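Rakena Brown Kraft Paper Roll

Item 1632
In stock, ships from our Plolel warehouse

If you have ever wrapped a birthday present on the kitchen floor with three kinds of leftover paper, you already know why we keep coming back to plain brown kraft. It goes with everything, it takes a crease like a dream, and when the party is over you can flatten it out and use it again for something else. We have carried the Rakena roll since we opened the Restar shop, and it is still the thing we reach for first when a box needs packing or a table needs covering (or when somebody's kids turn up and want to draw!).

What you get

One roll of uncoated brown paper, wound on a stiff cardboard core. The surface is a little smoother on one side than the other. We like the smooth side for wrapping and the rougher side for crayons and chalk, but you may feel differently, and both sides take a pencil just fine.

Length: 134 feet
Width: 38 inches
Color: natural brown
Finish: uncoated, no print
Sold as: single roll or case of 6

Ways our customers use it

Gift wrap is the obvious one, and we do sell an awful lot of it in the weeks before the holidays. After that it's table covering. A long sheet down the middle of a dinner table looks lovely with a few candles, and you can write everyone's name right at their place with a marker. Quilters and dressmakers buy it for pattern making, and we've heard from several who trace a favorite pattern onto kraft so the tissue original can stay safe in its envelope. Painters lay it down under small projects. It will catch drips and smudges, but please don't count on it for a real spill — it is paper, after all, and a big puddle will find its way through.

Cutting and laying it flat

Paper that has spent a while on a roll wants to go back to being a roll. Cut your piece a little longer than you need, turn it curl side down, and set a few heavy books on the corners while you make a cup of coffee. For a full table, tape the far edge first and smooth toward yourself with your forearm. Low-tack tape is kinder to painted tops.

A good long pair of scissors will do for cutting, though if you go through a lot of paper you may want the Kindo wall cutter, which holds rolls up to this width and gives you a nice straight edge every time.
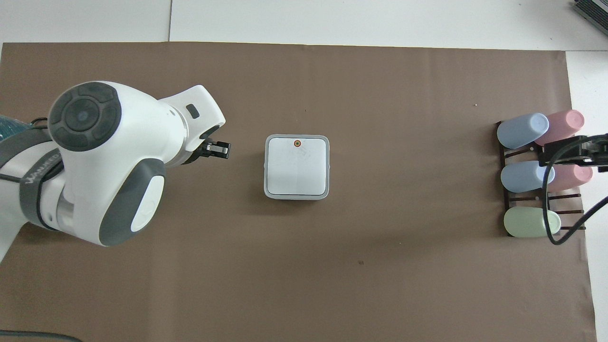
Brown kraft paper covering most of a white tabletop.

Storing your roll

Stand it on end somewhere dry, or lay it flat on a shelf with nothing heavy on top. Damp basements make the edges go wavy. A rubber band around the middle keeps things tidy, and a strip of fabric does the same job without leaving a dent.

Shipping and returns

Single rolls go out in a long carton and cases travel on their own label, so the two may arrive on different days. Unopened rolls can come back to us for a full refund. If the ends were crushed on the way, send us a note with your order number and we'll put another roll in the mail.

Page updated 2022-06-06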